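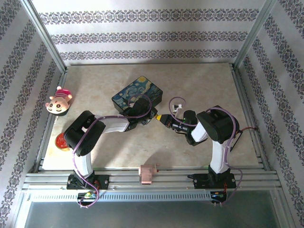

The two-arm table at the Vulik open day, with the left gripper over a corner of the Starry Night box.

An afternoon at Vulik
Mundia Members' Newsletter, 2019-07-22
By Beca Watkins

If you were one of the people who signed up for the Vulik visit and then couldn't come, I'm sorry, because I'm about to make you jealous. It was terrific. I have been to a fair number of open days where you get a cookie, a slide show and a look at a machine through a window while it's switched off for safety. At Vulik we got to stand right by the tables, ask whatever we liked, and (if we were willing to wait in line) drive a pair of robot arms ourselves. I waited in line. I would have waited twice as long.

For anyone new to the club, Vulik is the robotics workshop out past the Hjaltested bus depot, in the long building that used to store seed. They work on getting robot arms to handle ordinary household objects, the kind of stuff that sits on your kitchen counter or ends up under a couch. Kirsten Eyvindsson, who runs the place, kept her welcome talk to a few minutes and then sent us off to look at things, which I appreciated very much.

Most of our group headed straight for the two-arm table. Both arms are white and black and they're bolted to a metal rail along the front edge, with purple cable looping up over the elbows and back down to the base. Between them and behind them is the work area, a beige marbled tabletop with walls papered in white with bands of gray-blue damask, like somebody's grandmother's dining room. I loved it! After years of looking at robots in gray cages I found it oddly cheerful. There was a box with the Van Gogh sky on it, and a little cartoon figure with a pink bun lying on its back with a big open smile. People kept talking to the figure. I did too.

The way the driving works is that you hold a pair of handles at a separate stand, and whatever your hands do, the arms do. Squeeze the handle and the gripper closes. Otakar Zeman was looking after the stand, and he's a very patient teacher. He tells you to keep your elbows in, look at the thing you want and not at your hands, and go slower than you think you need to. Then he steps back and lets you make a mess of it.

And I did make a mess of it. My task was to pick up a small block with the right arm and pass it to the left. I can do this at home with actual blocks without even looking, so I figured I'd be a natural. I knocked the block over, chased it across the table, pinched it by one corner, lifted it, admired it, and dropped it. On my next go I got it as far as the left gripper and then let go with the wrong hand. The left arm was holding nothing and the right arm was pointing at the floor, and the whole line behind me groaned. On the go after that it worked, and I got applause, and I have been telling everyone about it since.

What surprised me is how much you miss feeling. You squeeze the handle and there's no push back from the block at all, so you have to judge everything by eye. Elínborg Riis, who builds the control side of things, told me that most visitors crush or drop on their first try depending on their personality. I asked her which type I was and she laughed and went to get coffee.

Elínborg was also the one who showed us Zidden, the recording software they wrote in house. Every time somebody drives the arms through a task, Zidden saves the movement of each joint along with the pictures from the cameras, and that whole bundle is called an episode. The episodes are then used to teach the arms to do the same task with no one at the handles. When we visited, the counter on the wall said they had 3154 of them for the two-arm table. The goal they'd set last December was 3000, so they were already past it and very pleased with themselves, and there was cake in the back to prove it.

I asked if all of those were good ones. Elínborg said that 1214 had been marked as clean, meaning the task got done with no fumbling, and that the others weren't thrown away. A fumble followed by a recovery is useful to them. If the arms only ever saw perfect runs, they'd have no idea what to do the first time something slipped. I found this very comforting, and I like to think that my own performance was a gift to science.

Then there's the wrist view. Each station has a monitor where you can flip between the fixed camera and the cameras mounted down on the arms, and it changes everything about how you see the job. From the fixed camera you get the whole table and it all looks calm and roomy. From the wrist, everything is right up against you. The gripper takes up the bottom of the screen, bright yellow plastic with square pockets molded into it like a waffle, and whatever is near it looks as big as a barn. You see the grain of a surface, the flecks, every little speck, and very little of anything else. Gunnlaugur Blöndal, who came along with us from the Tuesday-evening soldering crowd (all right, the soldering crowd, we've moved nights again), stood at that monitor so long that we had to go back for him. 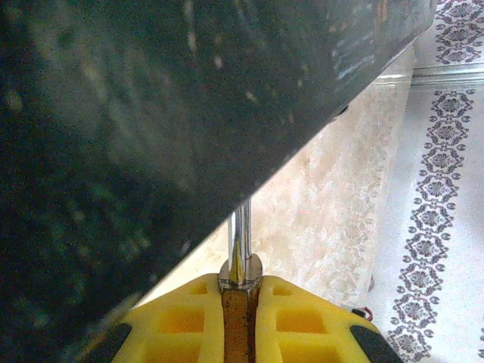

Do you need any experience to try driving the arms?
None at all. Vulik gives every visitor a short lesson first, and the arms are set to move slowly during open days, so kids and complete beginners are welcome to have a turn.

Kids were in fact the best at it, by a mile. There was a girl of maybe ten who had never touched the handles before and passed the block from one arm to the other on her first go, then passed it back, then asked Otakar if she could stack something. He let her. Her father took his turn right after and I'll draw a veil over that.

After the driving we got to see the arms run by themselves. Kirsten set this up with a warning that it might not work, and I liked her for that. The task was the same one I'd had, pick up the block and hand it over. The first run went beautifully. The right arm came in low, hesitated, shifted a tiny bit to one side and took the block square in the middle, and the left arm was already on its way to meet it. The room went very quiet. On the second run it missed, opened, backed off and tried again from a slightly different angle, and got it, and that was the one that got the big cheer. I think we'd all been in that spot ourselves half an hour before.

The third run just stopped. Both arms hung there over the table, pointing at each other like a couple who've forgotten whose turn it is to speak. Otakar gave it a while and then reset it. Kirsten was very open about this. She said that a task the arms handle well at ten in the morning can go wrong in the afternoon when the sun comes around, and that a lot of their work is finding out which small changes matter. They move the objects, swap them, turn them over, change the lamps. They try to be as untidy as a real home, in a careful sort of way.

Some notes from the question session, for those who like the details:

The arms are deliberately limited in how hard they can push. You can hold one back with your hand when it's powered (under supervision!), and several of us tried it. It feels like a stubborn dog on a leash.

Cables are the thing that wears out first. Every bend at the elbow and the wrist works on them day after day. Elínborg said that if she could have one wish it would be for a cable that never minded being bent.

Soft things are the hardest. A block stays the shape you left it in. A sock doesn't. They have a table for cloth planned for the winter and Kirsten rolled her eyes when she mentioned it, but she was smiling.

Changing the fingers on a gripper is a quick job and they do it often, with different shapes for different tasks. Gunnlaugur asked if he could design a set. They said to send a drawing. He has now sent several.

A few people asked me afterward if this is something our club could do, on a smaller scale. I put that to Otakar while we were putting our coats on and he was very encouraging. He thinks a single small arm, a webcam and a simple leader handle would be plenty to learn from, and that we should spend our money on a solid table before we spend it on anything clever. Apparently a wobbly table has cost them more lost days than any motor. He's offered to come and talk to us about it, and I'm going to hold him to that.

So I'd like to get a small group together to look at it. If you're interested, put your name on the sheet by the kettle at the club room or tell me in person. You don't have to know any programming. Someone who's good with wood would be very welcome, see above about the table. I already have Gunnlaugur, obviously, and one other maybe.

Vulik is holding another visit for us, with room for 6 at a time at the stands, so please only sign up if you're sure that you can make it. Wear closed shoes, tie back long hair, and leave your bag in the hall when you get there. The bus stops right outside. Bring your questions too, they really do like being asked, and if you have kids in the house, bring them along and let them go first.

Many thanks to Kirsten, Elínborg and Otakar for having us, and to whoever made the cake. If anyone picked up a green umbrella from the hall on the way out, it belongs to me.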